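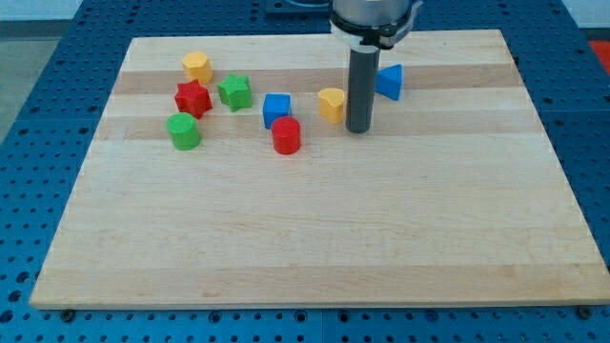

Can a machine clear up after dinner yet?

Humaira Afridi has spent most of her working life getting machines to touch things without breaking them. She started on packing lines and now runs the test bench at Pristbridge, a small firm that checks robot arms for companies thinking of buying them. When I visited in the first week of February, I asked her the question I get from readers more than any other: when will one of these do the chores?

"Which chore?" she said. "People say 'the chores' as if it's one job. Wiping a counter is a job. Picking toys up off a floor is maybe 40 jobs."

Toys are what she has on the bench at the moment. She uses plain plastic shape-sorter blocks – stars, a heart, cylinders, a cube – set out on a wooden cutting board under the arm. The tool on the arm is a straight rod with a rounded tip. It has no fingers. All it can do is push.

"I like pushing," Afridi said. "Everyone wants to see a hand. But watch somebody clear crumbs or slide the mail to one side of a table. They don't pick up each piece. A lot of housework is pushing things into a pile."

Pushing is harder than it sounds. A cube shoved off center will turn. A cylinder standing on its end may fall over, and once it's on its side it rolls. A star catches on whatever is next to it. Afridi's test asks the arm to move one named block to a marked spot and leave the others where they were. She ran it 813 times over the winter with control software from a supplier called Orier.

She wouldn't give me the full results, which belong to the client. She would say that single blocks with clear space around them were no trouble, and that the failures came in crowds.

"Two blocks touching, it's fine. Three or four, it starts to guess. It pushes the red one and the green one comes along for the ride, and then it has to decide if that matters. A kid of four knows that matters."

I asked how that compares with a shop floor, where robots have been at work for decades. She said the gap between the two is smaller than people in either business like to think, but factories have one big advantage. They get to decide where things go.

"At Mancuso, where I was before, we had a line putting 2000 parts a shift into trays. Very reliable. But every part arrived the same way up in the same place. If one came in sideways, a person fixed it. The machine was good because the people around it had made the world simple for it."

A kitchen doesn't work like that, and neither does the back room of a store. She has been asked by a home goods chain, Brellach, to look at whether an arm could tidy shelves after closing. Her answer so far is that it could straighten boxes and probably couldn't deal with anything soft.

"Towels, no. Bags of anything, no. I told them to come back to me about bags."

What about the dinner table, then? Afridi thought about it for a while. Moving clean plastic cups into a group, she said, an arm could do now, slowly, if nobody minded the price. Plates with food on them, no. Glass, she wouldn't want to be in the room.

Slow is a word she comes back to. Her best run with all the blocks took seven minutes. She can do the same thing by hand in a few seconds, and did so while we were talking, without looking down.

"That's the part the videos hide. They speed them up. I don't mind slow, if it's overnight and it's safe. But you should be told."

She plans to start a new round of tests in March with the same blocks and a second tool, a simple two-finger gripper, to see which jobs go faster with a grip and which are better left to the rod. After that she wants to try spoons.

I asked if she would have a robot at home. She has a vacuum, she said, and it gets stuck under the couch. Her son pulls it out.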